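Courses > Robotics Practice > Unit 8 > Handout: Safe and Repeatable Contact Tasks
Reading time: 3 min
12 shares | 3 comments

Unit 8. Rules for Contact Work on the Tabletop Cell

This handout sets out the rules that apply to all students using the arm stations in the Elarano teaching laboratory. It replaces the sheet issued in May and should be read together with the Clavitz cell manual. Students who have not signed the induction record may attend as observers only.

8.1 Before power is applied

The work board must lie flat on the pegboard and must not shift when pressed by hand at each corner. Check the tool shaft for play in its clamp. Loose blocks are to be placed to one side of the board, clear of the planned path. Fiducial tags are not to be moved, covered or written on; if a tag has lifted, report it and repeat the calibration before continuing.

The floor tape marks the limit of the cell. No person may reach or lean across it while the arm is enabled. Cables are to be routed away from the board - never over it.

8.2 Speed and approach

Travel moves may be made at the normal teaching speed. For the last part of any downward move, students must change to the reduced speed setting and keep one hand on the enabling device. Contact with the board is permitted only where the task sheet calls for it. A straight rod tool gives very little when it meets a hard surface, and an error in the height value will be passed directly to the wrist. 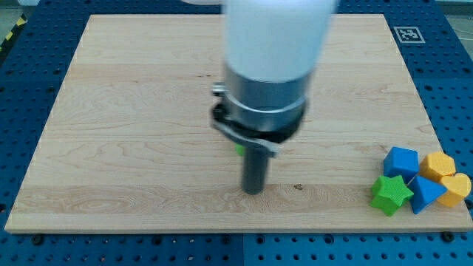 Page last changed: May, by the Unit 8 course office

With the rod held upright and its tip just above the wood, as in the photograph, the operator should pause and compare the displayed height with the value in the program. If the two differ by more than 3 mm, the run is stopped and the tool offset is measured again.

8.3 Records

Each run is entered in the Demissie log under its own number. The log held 1,269 entries at the start of this term, and numbers are not reused. A stopped run is still a run and must be entered, with the cause stated in one sentence. Unexpected contact is also reported to the duty instructor before the arm is enabled again.

Reading for next session: Ostthorpe course notes, section 12, on setting force limits.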